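Keltex Packing Services - Workplace Automation Guide
Section 4: Setting Up and Sharing the Two-Arm Packing Table

2023-02-10
By the Operations Documentation Group, Keltex
Reading time: 4 minutes

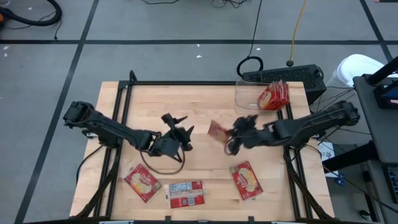
Figure 4. Two-arm table with snack packets; the right arm is holding a packet.

4.1 Purpose

This section applies to all staff at the Mondora site who work at or near a two-arm packing table. It covers the start of shift, the handling of packets, and the duties that have changed since the tables were introduced. It does not replace the site induction, which every operator must complete before working at a table without supervision.

4.2 Who may operate the table

Operators who formerly packed by hand at the Trellier line have been reassigned as table attendants. An attendant loads packets, watches the arms, clears faults and records the results. Attendants remain at the same classification and rate of pay. Any change to rostered hours must be discussed with the employee beforehand, as set out in the site agreement.

An attendant may look after one table only until the 12-shift familiarization period is complete.

4.3 Before starting

1. Confirm that the previous attendant has signed the handover sheet. If the sheet is blank, leave the arms switched off and speak to the shift supervisor.

2. Check that both arms are at rest and that the grippers are empty.

3. Inspect the cables at each gripper. A cable may hang in a short loop, but it must not catch on the rails or on a packet when the arm moves.

4. Wipe the tabletop with a dry cloth. Do not use spray cleaners near the arms.

5. Place the clear plastic bin in its usual position and lay the first packets flat on the table, within reach of the arms. Packets may lie at an angle.

6. Step back from the table, check that no other person is reaching over it, and switch on the arms from the workstation.

CAUTION: Do not reach over the rails while either arm is powered. The arms may move without warning, including after a long pause.

4.4 During the shift

1. Remain where both the table and the monitor can be seen.

2. If an arm drops a packet, allow it to finish its movement. Press Pause before picking up the packet by hand.

3. Set aside any packet that is torn or crushed. Damaged packets are recorded under code 13 on the tally sheet.

4. Take a break away from the table after each 35-minute period of attendance. Watching a machine is tiring in a different way from packing by hand - breaks are to be taken even when the table is running well.

NOTE: The tally sheet records the performance of the table. It is not used to assess individual attendants, and supervisors must not use it for that purpose.

4.5 Reporting concerns

Attendants are encouraged to report awkward reaches, glare on the monitor, trip hazards from floor cables, and any task that has become harder since the change. Reports go to the Tamayo support desk, with a copy to the health and safety representative. A written reply will be given within four working days.

Employees who would prefer to return to hand packing may apply at the March roster review. Applications will be considered in order of receipt - a request does not affect an employee's standing at the table in the meantime.

Contact: Operations Documentation Group, Mondora site office | © 2023 Keltex | Back to top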